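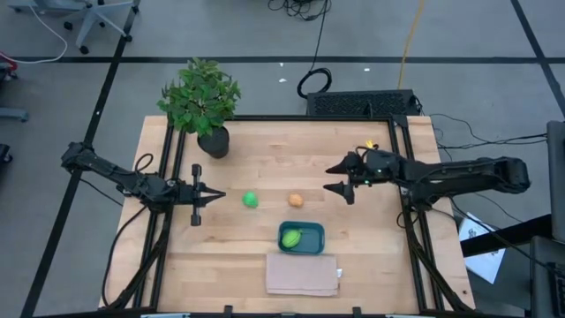

Green ball on the left, orange on the right.

I have been keeping a log of my walks since May, when I moved to Clatdale and gave up the car. The log is a plain notebook. Each line has the date, the route, the distance if I know it, and a few words on the weather. I meant to write something up every month and have done it twice, so this post covers more ground than it should.

The walk I do most is the one up to the reservoir and back along the old rail bed. You leave town by the feed store, cross the bridge, and take the gravel road until it splits. The left fork goes to the boat ramp. The right fork climbs for a while through oak and then comes out at the top of the dam. There is a sign there giving the elevation as 2,378 feet. The highest I have been on foot this year is the fire lookout on Husemau Ridge, at 2,630 feet, and I can tell you that the difference between those two numbers feels like a lot more than it is. The last part of the ridge trail goes straight up with no switchbacks, and the dirt is loose.

Going up to the lookout takes me most of a morning. I carry water, a sandwich, a spare pair of socks and a paper map. I used to carry a lot more. Early on I had a pack with a stove in it, which I used once, to make a cup of coffee that tasted of the pot. The stove now lives in the hall closet.

The rail bed is easier. It is flat and wide, and you can walk it without looking at your feet. The ties are gone but you can still find spikes in the ditch after heavy rain. Somewhere past the second cutting there is a concrete post with a W on it, for whistle. I have walked by it in every kind of weather and I still look for it each time.
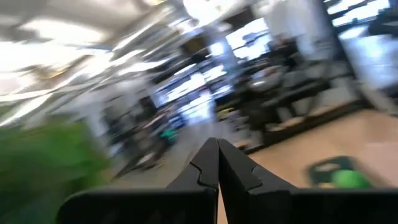 Close up, with the tips almost touching.

Boots take up more of the notebook than I expected. I started in a pair I had owned for years, and the left heel came away on the gravel road in June. I walked home with the sole flapping. After that I bought a pair of Gradomine lowcuts, which were fine on the rail bed and no good on the ridge, where I kept getting grit in them. In September I went back to a boot that covers the ankle. It took a couple of weeks to break in and I had a blister on each little toe for most of that time. I now lace the right one looser than the left and that has solved it.

I also changed how I deal with wet feet. I used to press on and hope. Now I stop, sit on something, and change my socks, even if I am close to home. It takes five minutes. The wet pair goes in a bread bag.

Weather has been the other thing. The summer was dry and the reservoir dropped far enough that you could see the stumps on the east side. By October it was coming back. November had a week of fog so thick that I did the whole dam walk without once seeing water, though I could hear geese on it. I like fog for walking, provided I know the way. I would not go up the ridge in it.

The bus helps. The Thiele line runs out along the county road and will let you off at the trailhead if you ask the driver when you get on. It makes the long route possible — out by bus, up over the ridge, down to the reservoir and home on the rail bed. I have done that one four times. On Sundays there is no bus until noon, so in winter I skip it and stay low.

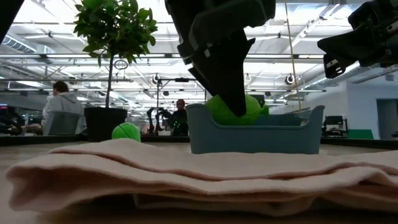 Posted 19 December 2021 from Clatdale
Filed under: Walking, Notebook

I added up the miles last night. The total for the notebook is 293, and that leaves out walks to the store and anything I forgot to write down. My aim in the spring had been 60 a month, which I made in July and October and missed the rest of the time. August was the worst. It was too hot after nine in the morning and I am not good at getting up early.

I don't plan to set a monthly number again. It made me go out on a couple of days when my knee was sore, and both times I paid for it with a week on the couch. What I want next year is to walk the north shore of the reservoir, where I haven't been at all. The map shows a path as far as the inlet and then a dotted line. A man I met on the dam said the dotted part is mostly blackberry. I will take gloves.

Other things on the list: get the map laminated, find out whether the lookout is ever open to go inside, and replace the water bottle with the cracked lid. The notebook has eleven pages left, so I need one of those too. I would like the same kind, with the stiff cover, but the drugstore has stopped carrying it.

It has been raining since Friday. If it lets up this afternoon I will go as far as the bridge.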